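# 4. Two-Arm Work: Holding, Threading and Passing
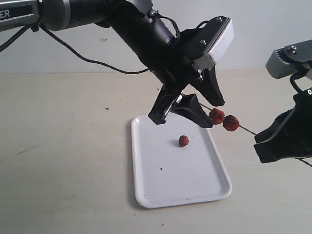

Fabrice Guérin wants it on record that this section should come before the one on calibration, as people will try it first anyway. He is probably right. Calibration is still Section 3, and skipping it is still a bad idea, but we know you.

Fruit on a skewer is the first real job we suggest for the Grikex two-arm kit. Dried jujubes are good for it. They are wrinkled enough to grip, sturdy enough to survive a beginner, and cheap enough to sweep into the bin when things go badly. You need a shallow tray, a thin wooden skewer and some patience. The kit supplies none of these.

## 4.1 Before you start

- Both arms calibrated (Section 3. Yes, really.)
- Firmware 3 or later on both controllers. If the two arms run different versions, they will behave like two people carrying a sofa.
- Tray flat on the table and inside the reach of both arms.
- Cables with enough slack for the wrist to turn all the way. A loop that hangs a little is fine. A loop that lies on the tray will pick up your fruit for you.

**Caution:** A skewer held in a gripper is a pointed stick attached to a motor. Keep your face out of the work area and wear the glasses.

## 4.2 Setting the holding arm

1. Open the Grikex panel and choose **Roles**. Set one arm to *Hold* and the other to *Work*. Either arm can do either job.
2. Bring the holding arm over the table and open its fingers.
3. Place the blunt end of the skewer between the fingers by hand, then press **Close, Soft**.
4. Tug the skewer gently. If it slides, go up one force step and try again. If it snaps, go down one and fetch another skewer.
5. Tilt the wrist so the free end points up and toward the working arm. A slant is easier than straight up, whatever your sense of order tells you.
6. Press **Lock Pose**. The light on the panel turns solid.

**Note:** *Lock Pose* holds the arm still. It does not hold your elbow still. Most "drift" reported to us in December was people leaning on the table.

## 4.3 Threading

1. Put a jujube on the tray, well clear of the rim. The fingers need room on both sides.
2. Lower the working arm until the fingertips sit on either side of the fruit. Close on *Soft*.
3. Lift straight up. Sideways comes later.
4. Line up the fruit with the tip of the skewer. Use the wrist view for this and trust it more than your own eyes, which are attached to a head in the wrong place.
5. Switch speed to *Crawl* and push along the line of the skewer. The panel shows force as a bar. Green is fine, amber is normal for dried fruit, red means you have found the pit.
6. When the tip comes through, stop, open the fingers and back away along the same line.
7. Nudge the fruit down toward the holding arm to make room for the next one.

Repeat until you run out of skewer or good humor. Leave a bit of bare tip at the end, or the last piece will fall off during the pass in 4.4 and you will blame us.

**Caution:** Never push against red. The skewer bends, then it stops bending.

## 4.4 Common complaints

**The fruit spins when it touches the tip.** Your grip is too high. Release, set it back on the tray and pick it up nearer the middle.

**The arms stop and the panel says E-677.** They came too close to each other and both gave up, politely. Press **Clear**, back the working arm away first, then carry on. Annelies Sutter has asked us to add that clearing E-677 and driving forward again produces E-677.

**The fingers are sticky.** Sugar. Power down, wipe the pads with a damp cloth and let them dry. Do not spray anything into the gripper housing.

**It's slow.** It is. Our test arms went through 1,408 pieces of fruit before we let anyone raise the default speed, and then we put it back.

## 4.5 Passing the finished skewer

1. Move the working arm to the bare tip and close on *Soft*.
2. Wait for the panel to show **Both Holding**.
3. Open the holding arm.
4. Lift, turn and set the skewer down on the tray.

If you open the holding arm before step 2, see 4.2, step 1.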